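PRESS RELEASE – for immediate use

Clondis opens its Brornurby workshop to visitors for laundry handling day

Clondis will open the doors of its Brornurby workshop this May for an afternoon of hand-held gripper demonstrations. Doors 2 pm. Free entry, booking needed. Last year's open day drew 322 people and the queue went down the stairs, so please book.

On show: the Giltimden project, now in its second year. Staff use hand-held grippers to pick up, turn and fold everyday clothes, and the recordings go towards teaching robot arms the same jobs. Knitwear is the hard part. It stretches, it bunches, it folds over on itself.
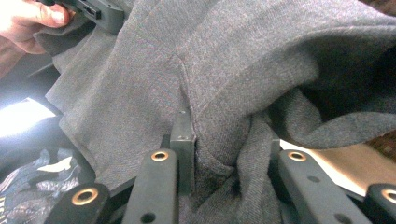 Grey knit garment held between the gripper tips at the Brornurby workshop. Picture: Clondis

"People expect metal arms and flashing lights," said Souad El Khatib, who leads the project. "What they get is us at a table with a pile of jumpers. Then they have a go and can't put it down."

Visitors can try a gripper themselves in groups of 10. Each session runs almost half an hour, with three members of the team on hand to help. Under 12s welcome with an adult. Sensible shoes please, and no drinks near the benchs. 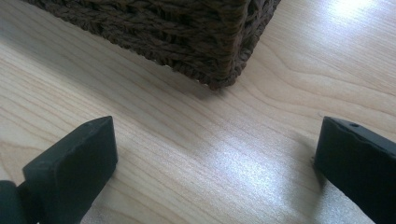

Also on the day – a short talk by Darius Vaher on teaching machines to handle soft things, and a chance to put questions to Graziella Bortolotti from Chaturvedi, the project's software partner. Talk starts 3 pm, upstairs room, lift available. Tea afterwards.

Old clothes wanted too. Anything clean, any size, holes fine. Bring them along and leave them at the front desk. We are short of thick jumpers and childrens cardigans.

Parking is tight. Bus stops opposite the gate.

Booking, press places and interviews: Petro Hrynyshyn, Clondis press desk, Brornurby. Journalists wanting to film should get in touch before the day, space by the tables is limited.

ENDS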